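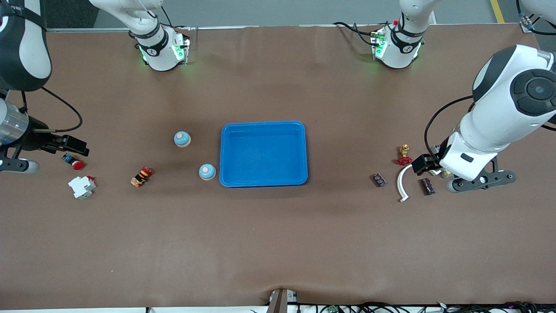 跟Osstead约这次聊天，前后改了三回时间。对方是他们管设备预算的人，在厂里待了很久，先做计划，后来做采购，现在两头都沾一点，名片上印的什么她说她自己都记不住。她答应聊，条件是不写名字、不写总价，别的随便问。我说行啊，总价我回头自己猜（猜了，她没接话）。

Osstead在Prutdale，做的是维修套件：把阀件、断路器、按钮、端子、各种卡扣按单子配齐，装进托盘，封好发给做设备维护的客户。活儿不复杂，但是杂。料号一共787个，大的拿手一握刚好，小的掉地上得趴着找。去年他们决定上双臂机器人来做配料，项目叫Sundaram，集成商是Zaris。我对这事感兴趣，主要是因为身边做小厂的朋友最近都在问同一个问题：到底该怎么买，先买什么，钱怎么留。网上的文章一大半在讲节拍和回本，看完还是不知道第一张采购单上该写什么。

我到的时候是下午两点多，她先泡茶，然后把一个很厚的文件夹往桌上一放，说：“这里面有一半是废纸，报价作废的，你要看哪一半？”

我说看废的那一半。她乐了。

先说最开始。我问她，当初是谁提出来要买的。

“车间提的，”她说，“不过车间提的是‘能不能再给两个人’。我们这边批不了人，就有人说那看看机器吧。所以起点挺别扭的，你拿一个要人的申请去立一个设备的项，表格都对不上。人是按月算的，设备是一次性进去再摊，两张表放一起看，怎么看都觉得设备贵得吓人。”

那怎么办？

“重写。我花了好几个晚上，把配料这个活从头到尾写了一遍，谁拿、从哪儿拿、放哪儿、放错了怎么办。写完发现我们自己都没搞清楚自己在干什么！有几个套件，三个班的摆法是三种，客户收到也没投诉，所以一直没人管。”

她说这份东西后来成了整个项目里最值钱的文件，集成商来了先看它。我想了想，这可能也是整个项目里唯一没花钱的文件。她纠正我：“花了，加班餐。”

接下来是找供应商。他们一共收了6份报价，格式各不相同。有一家给的是一页纸，就一个总数，下面写“详情面议”。有一家给了四十几页，其中三十页是公司介绍。她把6份拆开，自己做了一张大表，一行一行往里填，填不进去的就打电话问。

“打电话这一步别省，”她说，“你问‘手爪算不算在里面’，有的人说算，你再问‘算几副’，他就开始翻东西了。双臂的嘛，两只手就是两副，再加备件。手指头是磨损件，那个小指垫用一阵就要换的，报价里面压根没有。线缆也没有。安装支架有的算有的不算。台面谁出？桌子谁出？地上那条黄线谁画？真的，黄线都要问，我们后来是自己画的，买了一桶漆，画歪了一段。”

我问那最后挑Zaris是因为便宜？

“中间偏上吧，不便宜。他们的好处是肯先用我们的料来做。别家都是先给你看视频，视频里抓的是方块，抓得可漂亮了，又快又稳。可我这儿没有方块呀。我这儿是带手轮的铜阀、弯的塑料钩子、躺着站着各种姿势的小端子。你把这些往桌上一撒，再来谈快不快。”

她说选型那阵子，她包里常年装着一袋料，去哪家都先把袋子倒出来。有一回在人家展厅里倒，滚了一地，大家一起蹲着捡，捡完还少了一个，后来在她鞋边上找到的。

“那个场面很能看出一家公司怎么样。”她说。我追问怎么看出来的，她摆摆手，说不好讲，反正能看出来。

然后我们聊到预算本身，这部分我觉得最有用，多写一点。

她的做法是把钱分成几堆，不按供应商分，按“什么时候会后悔”来分（这是她的原话，我听了半天才懂）。第一堆是买错了就没法退的：手臂本体、控制柜、安全相关的。第二堆是买少了可以补的：手爪、托盘、支架、线。第三堆是现在根本不知道要买什么，但是肯定要花的。

“第三堆财务最不喜欢，”她说，“财务说你不知道买什么你报什么预算？我说那你家装修的时候留不留备用金？他说留。我说那不就完了。”

财务最后批了吗？

“批了一半。后来不够，又去要了一次。第二次去要的时候特别难看，因为你前面没写清楚，人家就觉得你是超支。其实那笔钱要是一开始就在表上，一点事没有。所以我现在跟谁都说，第三堆一定要写，写得丑一点也要写，名字就叫‘调试期间耗用’，别叫‘不可预见’，‘不可预见’四个字一看就会被砍。”

这条我当场记下来了，画了两道线。

第三堆后来都花哪儿了？她翻文件夹，念给我听：换过的台面铺料，托盘，一批专门给机器练手用的零件，好几根加长的线，扎带（“扎带你别笑，扎带用得飞快”），夹在桌边的夹具，还有灯。灯她讲了好一会儿。

“我们车间靠窗，下午三四点太阳斜着进来，铜件反光，相机就看花了。上午好好的，到下午就开始抓空。我们查软件查了几天，后来有个师傅路过，说了句‘这会儿晃眼’，哎呀。就去买窗帘，又买了灯。窗帘走的是行政的费用，灯走的是项目，这俩到底该算哪边，吵了一下。”

我问她铺料为什么要换。她说原先是光的台面，小件一碰就滑，滑到手臂够不着的地方去。后来铺了一层棕色的，摩擦大些，颜色跟大部分料也分得开。铺的时候没拉平，有皱，本来打算重铺，试了几天发现没什么影响，就一直那么用着了。“强迫症看了会难受，”她说，“我就是强迫症，我现在走过去尽量不看。”

托盘用的是蓝色塑料的浅盘，圆角，带一圈边。这个选择也有故事。他们原来配料用的是带格子的盘，一个格子放一样，人看着方便。Zaris的人来看了，说格子太多，放进去的精度要求一下子就上去了，节拍也慢，问能不能先用不分格的。质量那边不同意，说不分格客户打开一团糟。最后折中，调试阶段先用不分格的浅盘，等抓取稳了再加格子。

“这个顺序我特别赞成，”她说，“你不要第一天就让它做最后一天的事。但是呢，预算上要写两种盘子的钱，一种是过渡的，一种是正式的。过渡的那种人家会问，你这不是浪费吗。我说这叫学费，分两期交。”

说到学费，我问她有没有真买错的东西。

她想了一下，说有，而且不止一样。最大的一样是吸盘。当时报价里有一个选配包，两只手一边夹爪一边吸盘，听起来很合理，扁的用吸，鼓的用夹，她就勾上了。料到了一试，他们的件里平整的面没几个，就算有面也小，上面还有凸起的字。吸盘后来拆下来，两边都换成夹爪。吸盘现在在柜子里，连着包装一起，她每次盘点都要看见一次。

“这个钱本来可以不花的。我那袋料里要是多放几样扁的，他们一试就知道了。我当时光顾着放难抓的，觉得难的能抓，简单的肯定能抓嘛。结果扁的、小的、贴着桌面的那种，才是真的磨人。比如像芯片那么大一个小黑块，平躺着，你手指头都抠不起来，你让它怎么抠？”

我说我在家捡硬币也这样。她说对，就是捡硬币。

还有一样买错的是急停按钮，这个我没想到。错不在型号，是数量。两条手臂从桌子两边对着伸，人可能站在任何一边，操作的人说我站这头够不着那头的。后来补了。“补一个按钮本身没几个钱，”她说，“补的时候要停机，要重新走线，要重新验一遍安全，这几样加起来就有钱了。所以现在我的清单上，安全的东西都是先跟操作的人一起站到现场，用手比划一遍再下单。伸手，够得着吗？够得着，打勾。”

她讲这段的时候真的站起来比划了，茶差点碰翻。

我接着问人的事。机器买回来，谁来伺候它？预算里算没算？

“算了，算少了。”她答得很快。原计划是从配料线上抽一个人学，学会了带别人。实际上头一个人学得挺好，但是线上少了他，产量就往下掉，班长天天来要人。最后变成他上午在线上，下午在机器这边，两头都急。她现在的看法是，调试期那个人要整个算进项目里，线上的缺口另外补，哪怕请短工，这笔也得提前写。

“你想想，我们本来是因为缺人才买机器的，结果买机器的头几个月更缺人。这个道理说出来大家都懂，写预算的时候就是没人往上写。我也没写，我也是后来才懂的。”

那个学机器的同事后来怎么样？她说挺好的，现在拆手爪比Zaris的工程师还快，就是脾气变大了，谁乱动他桌上的零件他要讲的。

再说验收。合同里怎么写验收，她觉得比价格还要紧。最初Zaris给的文本写的是“完成指定物料的抓取演示”。她说这句话太宽了，指定谁指定？演示一次算不算？改来改去，最后落到纸上的是：从现有料号里挑，挑的人是Osstead，不提前告诉，连着配200套，中间人不能伸手去扶，错了的要记下来是哪一种错。

“‘不能伸手去扶’这几个字是我加的。”她有点得意。“你去看演示，旁边总站着一个人，时不时拨一下，说这个摆得不太好，我给你摆正。摆正了谁都会抓。我要的就是摆不正的。”

这200套过了没有？

她说头一轮没过，卡在两种错上，一种是夹起来了但是方向反的，一种是两条手臂互相等，等到超时。第二种特别气人，看着像两个人在门口互相让路，你先，你先，然后谁都没走。改了之后第二轮过了，尾款是在那之后才付的。她强调尾款的比例要留够，具体多少她不肯讲，只说：“留到对方会主动给你打电话的那个程度。”

我又问她回本。我知道这个问题俗，但是读者肯定要问。

她说他们内部的算法比较土，就看套件。8月份这一个月，整条配料线出了3,026套，有人配的，也有机器配的。她不愿意拆开讲机器占多少，说现在拆开讲意义不大，机器负责的还是相对固定的那些套件，杂的、急的、客户临时改的，仍然是人在做。“你现在问我回没回本，我说没有。你问我后不后悔，我说吸盘后悔，别的不后悔。”

我说这个可以当标题。她说你别。

（所以没当标题。）

聊到第二台的时候她明显谨慎了。Osstead明年的计划里有第二个工位，写是写进去了，批不批还要看。她这回的打算跟第一回很不一样，我把她讲的顺序照着记一下：先把现在这台的备件用量记满两个季度，有了真实的消耗再去谈第二台的备件包；托盘和料盒先在全厂统一，哪怕机器不来也统一；第二台尽量要一样的手臂、一样的手爪，坏了可以互相拆。

我问最后这条会不会被供应商拿住，反正你只能买我的。

“会啊，”她说，“肯定会。但是你换一家，备件两套，培训两套，出了问题两边各打各的电话，那个麻烦我算过，比被拿住还贵。所以第一台的合同里就要把第二台的价格锁一个期限，这个我们做了，锁得不够长。要是重来，我会要更长。锁价这个东西，你在签第一台之前要，人家很大方的，签完再要就是另外一副面孔了。”

料盒统一这件事我原来没怎么留意，她倒讲得很起劲。现在仓库的料盒有好几代，深的浅的都有，深的那种手爪伸下去手腕会碰边。人嘛，手腕一歪就进去了，不觉得有什么。机器要绕，绕就慢，有时候绕不过去直接报错。所以目前的办法是把料先倒到台面上，散着抓，抓完再倒。她承认这样比较笨，多一道手续，但是眼下换全厂料盒的钱不在Sundaram的账上，要走仓库的，仓库说他们今年的额度用完了。

“一个机器项目，最后卡在盒子上。”她给我续了茶。“我去跟仓库讲，你们盒子浅一点我的机器就快一点。仓库说那你给钱。我说我的钱是买机器的。你看，又绕回来了。”

我问有没有什么是别人问得多、但她觉得不用太操心的。她说速度。大家来参观，第一句都是“怎么这么慢”。她一开始还解释，后来懒得了。手臂在桌上挪来挪去，看着是不如一个熟手快，可是它中午不用吃饭，傍晚交接班的时候也不用聊天（她补了一句：聊天挺好的，我们不反对聊天）。倒是稳定性，看的人看不出来，管的人天天惦记。早上开机，手臂关节上的绿灯亮起来，她说她路过看见就安心一点，虽然她也知道灯亮只说明通了电。

维保合同买不买？她说买，但是别买最贵的那档。最贵的那档承诺的是工程师多久到场，Prutdale这个地方交通摆在那儿，他写得再快也是要坐车来的。她把那部分钱换成了一副整的备用手爪和一箱指垫，放在自己柜子里，坏了当场换。远程支持倒是留着，用得很多。有一次就是线绞住了，视频里对方看了几秒说你把那根黑的往外绕一圈，绕完就好了。

“线也是，”她说，“图纸上线都是漂漂亮亮贴着走的，实际上手臂一转，线要有余量，就得甩一个大弯出来。余量留少了扯，留多了挂。我们现在留得偏多，难看，可是没再扯断过。断过的那根我还留着，你要不要看？”

我看了。就是一根断了的线。

快走的时候我请她给正在写第一份预算的人说几句，她嫌这个问题太大，推了一会儿，后来还是说了，我原样放在这儿：

“先把自己的料倒在桌上，倒乱一点，站旁边看十分钟。看你的人是怎么拿的，哪一个他会用指甲，哪一个他会先推到桌边再拿，哪一个他要翻个面。把这些写下来，拿去问价。别先去看机器，机器都好看的。还有就是写预算那几天别太饿，我饿的时候容易漏行。”

回去路上我又想起一个问题忘了问，就是那张大表能不能分享出来。发消息问了，她回得很快，说表可以给，价格那一列要删掉，删完再看也没剩什么了。过了一会儿又发来一条，说剩下的那些列其实还行，她整理一下。等她整理好我再放上来，大家别催，她月底忙。

有几位读者之前留言问双臂和单臂怎么选，这次也替你们问了。她的回答很短：他们选双臂是因为有些件要一只手扶着一只手放，另外台子就那么大，两条手臂从两边伸过来，中间的地方都能照顾到。如果你的件都是单手能拿能放的，她建议先老老实实算一下单臂的，省下来的钱去买盒子。

她对盒子真的很有执念。

分享 41　收藏 93　评论 18

相关文章
报价单上那几行小字，我们一行一行问过去
小厂第一台手臂：先改桌子还是先改流程
指垫、线缆、扎带：一年下来的耗材账
验收条款怎么写，附几种常见的含糊说法
旧料盒要不要全换？三家仓库的做法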